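Handheld gripper won't open again after closing, only the left one

Wevora Community > Hand units and cables > Faults

Posted by tallowfen

Hello all! I've been having a brilliant time with a pair of hand-held grippers on our small bench. We practise putting a block into a white holder and taking it out again, over and over, and I never get bored of it. But the left unit has started locking itself shut. It closes fine, then the jaws stay closed until I cut the power at the supply, and the status page shows fault 273.

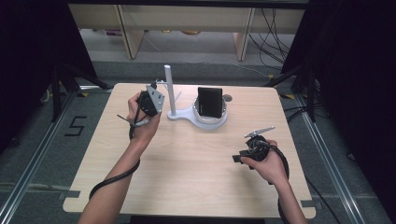 cobblewick: Fault 273 on mine was the cable, so before you take anything apart, does it happen more when your arm is bent?

Good thought, and yes, I think it does! I went back through my notes (I keep them in the Lendlow logbook app, which I love) and we did 141 tries in December with 2 lock-ups. This month it's had 2 in one morning. The right unit has behaved perfectly the whole time. I've restarted everything and put the newest firmware on both. My worry is really a safety one. If it shuts on the tip of a finger I don't want to be stretching for a plug with the other hand busy. Is there a proper release I've missed?

Posted by cobblewick

Right, with the bent arm thing I'd put money on the cable. These leads get pulled just where they go into the body, and when the signal wire drops out for a moment the controller doesn't know where the jaws are, so it holds them where they were last. Annoying, but that's how it was designed.

Switch off first, then try this. Swap the left and right cables over at both ends and carry on as normal. If the fault moves to the right unit, it's the cable. If it stays on the left, it's the socket or the board inside and you'll want to send it in.

While you're there, leave more slack by the wrist and fix the cable to your forearm with a soft strap, a hand's width back from the unit. I did mine in the spring and haven't seen a 273 since. Lovely bits of kit when they're happy!

About the release: there is one, but it's off by default. Settings, Hand units, Open on lost signal. Turn it on for both. You may drop the block now and then, and I'd take that over a pinched finger any day. Also get a stop button you can hit with a foot or a knee. Ours is a Cukov one on the floor and it's the best thing we've bought.

Posted by marrowby9

same here, turned the grip force down to 40 and it went away. might have been luck

Posted by yoonbench_fan

Please don't rely on the force setting alone. It makes a pinch hurt less but the jaws will still lock. I use the Yoon cables with the angled plug and they cope far better with twisting. Check the length before ordering, as the short one is too tight if you're tall. And do stop using the left unit until you've done the swap test!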